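Ticket 1213
Queue: Office automation / Hukix filing robot
Site: Pruvost, second floor
Status: open, waiting on vendor
Priority: normal (was high)

Reported problem
Hukix stops at the low cabinets, says "door state unknown", sits there till somebody clears it. Staff doing the binder runs by hand again. They were told in December they wouldn't have to.

Log

August 25, 2023, 08:40
Read the error export. 14 stops, all on the same row of cabinets. None at the tall units by the copier. Not a battery thing, not wifi.

09:05
Restarted the Zosturetti scheduler. No change. Same stop on the first run.

09:30
Asked the desk people what they do when it stops. Answer: get up, shut the door, press resume, sit down. One said it's worse than before, used to fetch her own binders when it suited her, now gets up when the robot wants. Putting that here becuase it keeps coming up and the weekly report only shows "runs completed". A run with a person pressing resume in the middle counts as completed. It shouldn't.

10:15
Checked job list. Pickup timeout was 5 seconds on this row, 20 everywhere else. Somebody must have copied the old profile from Ilteo. Set to 20.

10:50
Stops less often but still stops. So timeout was part of it, not all.

11:20
Went through door handling with facilities. Rule in the profile is both doors shut or both doors open. One open, one shut = unknown. People only open the side they need, always have. Not going to ask a whole floor to change how they open a cupboard.

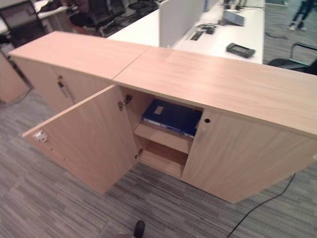
Low cabinets by the white desk: left door open, right door shut, binder or file box on the shelf.

11:45
Sent to Hukix support with picture. Asked for single door rule, per cabinet. Also asked whether resume can be pressed from the desk screen so no one has to walk over.

13:10
Reply from support: single door rule exists in newer profile, needs a site re-map. Re-map means robot off for an afternoon. Desk screen resume is "on the list", no date.

13:30
Told the floor. Nobody minds an afternoon without it. Two people asked if the binder runs go back on their task sheets meanwhile, and do they get the time for it. Don't know, passed to the office manager. Needs a answer before we book the re-map.

14:00
Workaround until then: row taken off auto runs, on request only. Requests go thru the normal form.

Still to do
- book re-map with Hukix
- split "completed" and "completed with help" in the Zosturetti report
- check other floors for the old Ilteo profile
- task sheet question, office manager

Leaving open.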